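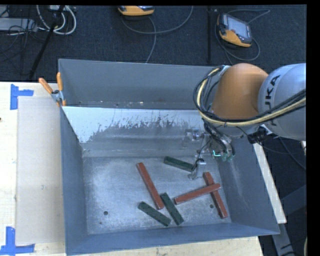
September. Laboratory diary, Otura cell, afternoon shift.

The bin-picking run was stopped at 4 p.m. following a protective stop of the arm. The controller log places the fault at cycle 3,451. The gripper had descended for a green block near the sloping panel and reported contact 17 mm above the expected height. The program did not treat this as a collision. It continued downward until the force limit tripped.

No person was inside the marked area and no injury occurred. The emergency stop was pressed after the fact, in keeping with the standing procedure, and the cell was locked out for 10 minutes before anyone approached.

Inspection found one finger out of parallel by a small amount. The fingertip was removed and sent to the Wieser workshop for measurement. The cables were checked for chafing along the full loop and none was found.

The cause is not settled. The Plidico planner received a height map in which the reflection from the bare metal floor had been read as a surface. The same error was recorded at the Bisine site in the spring, on a different bin, and was closed there without a change to the software. The present author considers that closure premature and has asked for it to be reopened.

Until further notice the approach speed is reduced to a quarter and crossed blocks are to be separated by hand with the drives off. The contact threshold remains unchanged pending the workshop's figures. Spare fingertips: two on the shelf, one of them the old pattern.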